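Nov 18, 2023 - Wokgate bench, table notes

Good morning on the table layout, and I'm much happier with it than I was with the May version. Writing it down before I forget which bits mattered.

White top, dark cloth behind. I wiped the top twice and gave the cloth a shake. It still hangs with faint folds in it and I've decided to leave them, as Tsion Sisay thinks ironing it is daft and she's probably right. The white and near-black together make everything on the table look so crisp! Clear plastic is a pain on most surfaces and on this one the ridges catch the light beautifully.

Things in use: the water bottle with the lake label, and the round blue-topped one with the black base and white lettering. That's the lot. We had a whole tray of bits out for Bustos and it only made the place feel cluttered.
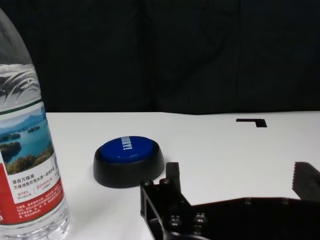 Spacing next. I started at 300 mm between the two and came in by 30 mm at a time, stopping to look from the front and from the side. Wide apart is tidy but a bit dull. Closer in, things get much more interesting, and once the bottle starts to overlap the blue one you have to think properly about which is in front - I love that arrangement and want to keep it for Lernia.

Label direction: I'd been careless about this. Turn the bottle a little and you get mostly lake, islands and hills; turn it further and you get the white part with the small print. Both are fine, but we should write down which one we used. I've added a column to the Ernel sheet for it (label, cap, water level) and filled in 3 rows so far.
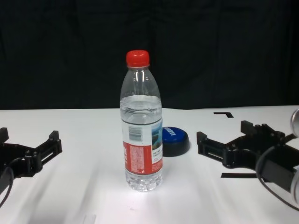

Bottle with red cap, water up to about the shoulder, blue top behind and to the right.

To do:
- ask Tsion for the longer steel rule, mine has lost its first few millimetres
- try the same two with the bottle half full
- spare white tape, we're nearly out
- copy the Ernel sheet to the shared folder before Lernia starts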